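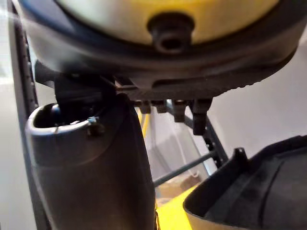
Pale yellow, dark gray and a small round opening, very close up.

Learning to write by hand again
4 min read

In December I had to fill in a form at the post office, and the woman behind the counter could not read my address. She gave the paper back to me and asked, very politely, if I could write it one more time. I tried slowly, with big letters, like a child. She still read the seven as a one.

I was ashamed, I must say. When I was in school my handwriting was good. My teacher put my notebook on the wall once, and my mother still talks about it. But for 17 years I have worked with a keyboard, and in this time I wrote almost nothing by hand except shopping lists and my signature, and my signature is only a line with a small hill in it.

So I bought a notebook from Nanell, the thin one with 100 pages, and decided to fill one page every evening. There was no plan for what to write. The first evening I copied the text from a box of tea. My hand hurt after half a page, in the place between the thumb and the first finger, and I had to stop and shake it.

My friend Tianyou Shen learned calligraphy when he was young, and I asked him for advice. He looked at my page for a long time. Then he said I was holding the pen as if somebody wanted to steal it. He told me to move the arm from the shoulder and to let the fingers rest. I did not understand this for two weeks. Then one evening, when I was tired and thinking of something else, my arm did it alone, and the line came out soft and even. The next evening it was gone again.

I write mostly in English now, which is strange for me. The letters I learned as a child were for another language, and my English letters came later, from printed books, so they never joined together. My "r" and my "n" are still a problem. I practice them with the word "corner" – try it, it is harder than it looks.

Now I am on page 30. I write what I cooked, what I heard on the bus to Ladside, sometimes a sentence from a book that I want to keep. Last week I sent a real letter to my cousin Kaiwen. He answered with a text message: "Got it. Could read everything except the second line." The second line was his name.

12 shares | 5 comments

Recent posts
The bus to Ladside in the rain
Two soups from my grandmother
Why I still keep paper maps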